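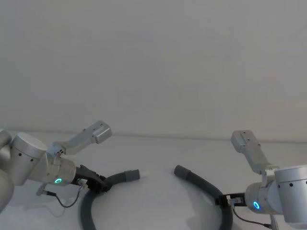
**Figure 3.** Hose coupling, both arms gripping. The white tip on the left-hand end faces the open cuff on the right-hand end.

### 4.2 Joining a flexible hose

Of the chores in our set, the hose attracted the least sympathy from reviewers of the pilot. Anyone who has put a vacuum cleaner or a washing machine back together has done it, usually while thinking about something else. The arms have nothing else to think about and still find it difficult.

The task is simple to state. Each arm takes one side of a corrugated hose and the two ends are brought together until the fitting seats in the cuff (Figure 3). The trouble lies in the stretch of hose between the grippers, which has opinions. A small rotation at one wrist travels around the bend and comes out at the far cuff as a sideways drift, often at the moment the policy has decided it is lined up. Jaidee and Lis, who wrote the first controller, modelled the hose as a chain of rigid links. It behaved like one in simulation and at no other time.

Grip position matters more than we had budgeted for. Held well back on the ribbed section, the cuff is free to nod, and pushing on it bends the hose before it moves the fitting.
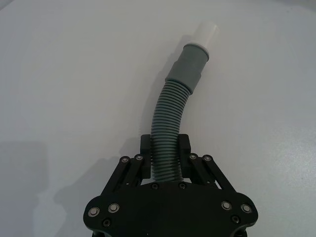
Gripping closer to the cuff stiffens the end nicely but leaves the fingers little room to approach the other side. Our compromise, labelled Brarero in the tables, lets the policy choose the grip and regrasp once if it regrets the choice. It regrets the choice fairly often.

We ran 113 trials with Brarero and 40 with the fixed-grip baseline. Brarero seated the fitting in 27 trials; the baseline managed seven. The success rates are therefore 24% and 18%, a difference we would not care to defend in front of a statistician. Most failures in both conditions were near misses at the rim of the cuff, followed by a confident push in the wrong direction.

For comparison, Holmgren did the job by hand, wearing thick work gloves, and did not fail once. He was also colour-blind to our progress bar and finished before it had loaded. We would not yet recommend either controller to a household that owns a vacuum cleaner, though a patient shop floor with a person standing by might get some use from the second. Section 4.3 turns to folding cloth, where the results are worse.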